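How to Set a Casual Place With a Tray

You do not need a dining room for this. I learned it at a rental flat in Sturia where the table seated one and a half people, and I have kept doing it ever since, mostly out of stubbornness.

What you need: a placemat, a small round mat, a fork, and a tray with a raised rim. The rim matters the first time you carry soup.

1. Wipe the table. Crumbs under a placemat feel like gravel by dessert.

2. Lay the big placemat first and square it to the table edge. If it has a pattern on one side, pick a direction and defend it.

3. Put the round mat on top, toward the bottom. A little overlap with the stripes or whatever else you own is fine. My friend Beat Riedl lines his up with a ruler, and dinner at his place starts at 10 p.m.

4. Fork goes where a hand will find it. I lay mine sideways across the top — etiquette books will survive.

5. Set the tray beside the mats, flat on the table, with the grain running whichever way pleases you. Leave it empty until the food is ready. A tray left out overnight collects mail, keys and 2 dead batteries.

6. Check for glare if you have a shiny tray and a lamp overhead. Turn the tray a little until you can look at your lunch in peace.

Tray with the rounded corners, on white:

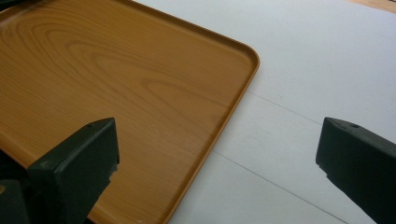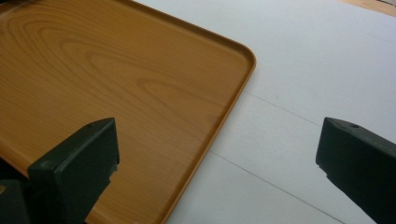
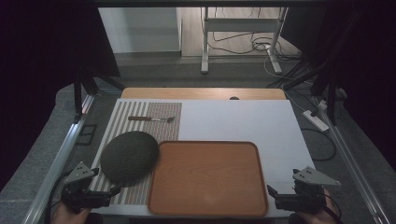 Can I put a hot pan straight onto a glossy wood-grain tray?

Better to put a trivet or a thick mat under it first. Heat can leave a cloudy ring in many finishes, and the ring will outlast whatever was in the pan.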